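Plumow Toy Library: Frequently Asked Questions

How does it work?
You borrow toys, your kid plays with them, you bring them back. It's a regular library except the books have wheels and one of them moos.

How many toys can I take home?
Up to 5 at a time. A puzzle counts as one toy, no matter how many pieces your toddler thinks it has. The catalog currently lists 736 items, so you'll be busy for a while.

How long can I keep them?
Three weeks. You can renew once online if no one else has a hold. If your child has fallen in love with something by week three, we sympathize, and we'd still like it back.

What does membership cost?
It's a sliding scale, and you pick your own spot on it. No paperwork, no raised eyebrows. Grandparents and babysitters can be added to your card for free.

What about the big stuff?
Play kitchens, workbenches and dollhouses are "large loans." You get one at a time and need to reserve it ahead. Measure your car first. Then measure it again with the car seat in it, which is how it will be when you get here. 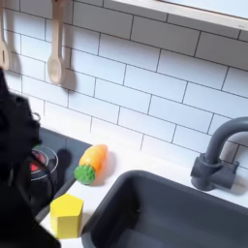
Large loans go out on Monday only, between 4 p.m. and closing, from the side door on Zakance Street. We'll help you carry things to the curb. We don't do roofs, and we've seen what people mean by "I have some string."

Do you deliver?
Within town limits, yes, through Brelusance, the cargo bike outfit down the block. You book and pay them directly. They'll take most things short of the large train table, which they took once.

Something is missing a piece. Am I in trouble?
No. Tell us when you return it and check under the couch in the meantime. Most pieces show up eventually, often in a boot. We only charge if the toy can't be used without the part, and then only for the part.

What if it breaks?
Toys break. Please don't glue it yourself. We can fix a snapped hinge, but we have a much harder time with a snapped hinge inside a lump of glue. Put it in the bag with a note and we'll take it from there.

Who cleans everything?
You do, then we do. Wipe hard toys with mild soap and water before they come back, and run dress-up clothes through the wash on cold. We clean everything again before it's shelved.
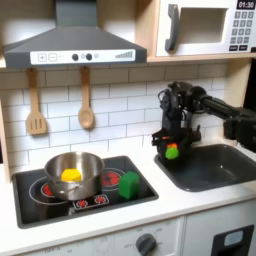 Play kitchen with range hood and microwave. The display says 01:30.

Do you take donations?
Gladly, if it's complete, clean, and something you'd hand to a friend's kid. We can't accept stuffed animals, car seats, or anything that plays one song and has no off switch. You know why you're donating it, and so do we.

Is there food nearby?
Lương, across the street, does a good bowl of noodles and has high chairs. Please eat before you browse. Sticky hands are the leading cause of sticky xylophones.

Can my kid play while I choose?
Yes, the front room is for exactly that. Kids under 4 need a grown-up within arm's reach. Leave yourself extra time for the part where you try to go home.

When are you closed?
All of June, for inventory. Anything you have out at the end of May is yours until we reopen, with no late fees.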